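Household laundry automation

Household laundry automation is the use of general-purpose robots to carry out the steps of home laundry that a washing machine does not perform: collecting, sorting, loading, transferring, drying and folding. As of January 11, 2018, no system completes the full sequence in an ordinary home without human help.

Background

The washing machine automated washing, rinsing and spinning, but left the handling of clothes to people. Handling is difficult for machines. Fabric has no fixed shape, garments hide one another, and a sleeve caught on a rim can pull a whole load out of place. Early work concentrated on folding single towels on a flat table.

Loading

Loading is usually treated as a separate task. Two strategies are in use. In piece-by-piece loading, a gripper picks garments out one at a time and places them in the drum. In basket loading, two arms hold the basket at opposite sides and tilt it toward the open door.

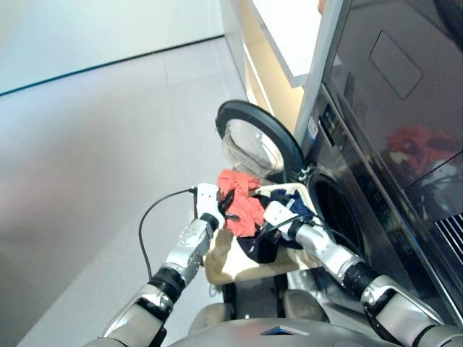 Basket loading is faster but less predictable. Soft baskets change shape under grip, and both arms must keep the rim near the drum opening without striking the door. Clothes may slide out together, hang over the edge or fall to the floor. Front-loading machines add the problem of a low opening and a door that takes up space to one side.

The Piver trials, led by Yiran Zhong and Ulla Turunen, compared the two strategies over 15 loads. Basket loading left garments outside the drum in four loads, piece-by-piece loading in two. The latter took seven times as long.

Remaining problems

Checking pockets, sorting by care label and clearing the door seal are still mostly done by hand. Jouko Kemppainen has argued that appliances should be redesigned for robot use, with wider openings and powered doors. Desmond Oyelaran, of the Kao project, holds that robots must work with machines already installed.

See also: Cloth manipulation; Bimanual robot; Home appliance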